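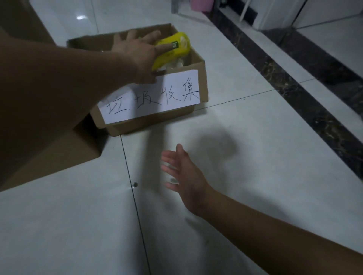 ### 3.2 Collecting the household sorting examples

The sorting portion of the Plasley set was gathered in private homes and not in our lab. We asked each participant to carry out short tasks with both hands while wearing a camera at head height, and we gave no instruction on how the hands should move. The only fixed parts of a task were its goal and the container to be used. In the garbage task the goal was to put discarded packaging into an open cardboard box on the floor. Participants used whatever packaging they had at home.

**Figure 2.** A moment from the garbage task, seen from the wearer's head. The left hand is on a yellow plastic bottle inside the box while the right hand is open above the tile. The handwritten sheet on the front of the box reads 垃圾收集 ("garbage collection").

Labels on containers were written by hand by the participants. We kept them in the recordings and did not blur them, but the policy described in Section 4 receives no text input from them. A separate test of whether the labels affect the learned behavior is reported in Section 5.3.

The final set holds 2,191 recordings from 132 homes. Each recording covers one task from the first reach to the moment both hands leave the container. Recordings in which the wearer spoke to another person or left the room were dropped during review. Aldo Bortolotti and Graziella Barbieri did the review separately, and where they disagreed the recording was passed to Ettore Piras for a final decision.

Every recording was then split into segments by hand. We used 7 segment types: reach, grasp, carry, release, press, adjust, and idle. The types were assigned to each hand on its own track. This matters for tasks like the one in Figure 2, where the two hands are often doing different things. An earlier version of the scheme, used in the Grinach pilot, had a single track for both hands, and annotators tended to label only the hand that was touching an object. The press and idle types were then badly underrepresented, and the trained policy kept its unused arm stiff and close to the body.

Clear plastic was the hardest material to annotate. Its outline is faint against other packaging, and the object masks had to be redrawn in many recordings. We set a limit of 5 passes per mask. Masks that were still poor after the last pass were marked as uncertain and left out of the grasp loss, but the hand tracks from those recordings were kept.

Glossy floors caused a smaller problem. Reflections and arm shadows were sometimes picked up by the hand detector as extra hands. We removed these by requiring a detected hand to connect to a visible forearm in the same image or in one of the neighboring images.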